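Munther Sfeir on throwing away trajectories

By Ghada Mansour
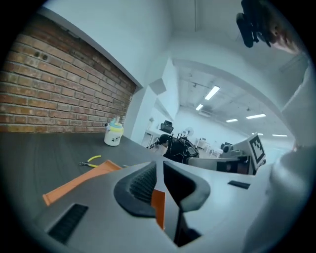

Munther Sfeir writes the software at Prestard that decides which recordings are good enough to train on. He has been doing it since July, when the team stopped checking them by hand.

"We were watching every one," he says. "You sit there with a coffee and press keep or drop. Two people would do the same batch and disagree on a lot of it."

The tool that replaced this is called Skando. It takes the pose track from a handheld gripper, the finger opening and the video, and looks for places where they don't agree. A common one is drift. The pose estimate slides while the operator is standing still, and the policy later learns a small sideways motion that no person ever made.

Sfeir's first version used a fixed limit on how far the pose could jump between samples. It rejected 85 recordings out of the first batch of 388, and most of those were fine. "Fast wrist turns looked like errors. I was deleting the best operators."

The current version replays each track through the arm's own controller in simulation and measures how far the arm falls behind. If it can't follow, the recording is marked with the time and the joint that hit its limit. Operators see the mark before they start the next task.

I asked whether the planner could smooth those parts over. He said they tried. "You can fix a short gap. Past 300 milliseconds you're making up data, and the gripper opening goes out of step with the hand. Then it closes before it gets to the object."

Timing took up most of the autumn. The video and the finger readings came from separate clocks, and the offset changed every time the software restarted. Briggs, the logging layer underneath, now stamps both streams on arrival and estimates the delay from a few quick open-and-close motions at the start of each session.

"People forget to do the motions," Sfeir says. "So now it won't record until you've done them. I got complaints for a week."

He still reads through almost 100 rejected recordings a month to see what the filter gets wrong. Reflective surfaces are the main problem left. After that he wants to move the replay check onto the operator's laptop, where it currently runs too slowly to be useful.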